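Lids, Bins and the Cost of a Closed Box

By Gertraud Wallner

Storage in a shared workroom is usually specified by volume. I think this is the wrong measure. The room at Skulen has enough volume. What it lacks is a rule about which containers should be closed.

Lids are loose parts

A separate lid doubles the number of items to be stored. When the container is in use, the lid needs a place of its own, and few layouts provide one. A round lid is the worst case: it does not stack squarely against anything, and at floor level it shares space with table legs and levelling feet.

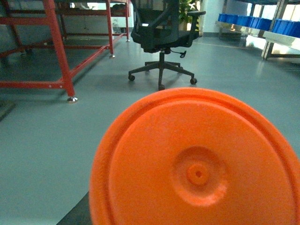 Open bins on a slope

For small parts in daily use I would have no lids at all. A tilted bin shows its contents to a standing person and can be filled or emptied with one hand. The objection is dust. Velimir Hoxha raised it in March and wanted covers on everything. My answer is that stock which moves every week does not sit long enough for dust to matter, and that a cover left off is no protection. The steel rack with the blue bins is the best piece of storage we have.
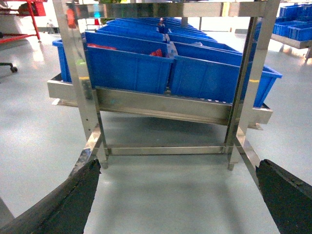
Where a lid is justified

A lid earns its place when the container is carried. It should then clip on, and it should have a handle. Boxes with folded-out flaps are acceptable for goods being unpacked, but they should leave the table the same day. Ours stay, and smaller things such as bags, cups and pens collect beside them.

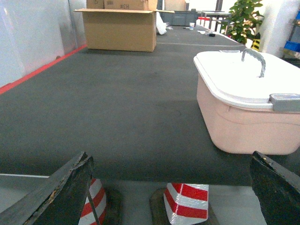
What I would change

Keep the sloped rack and extend it by one bay. Restrict lidded boxes to those that travel. Fix a vertical slot for loose lids, 384 mm high, to the wall beside the tables. The Tellerell catalogue habit of buying more boxes should stop until this has been tried.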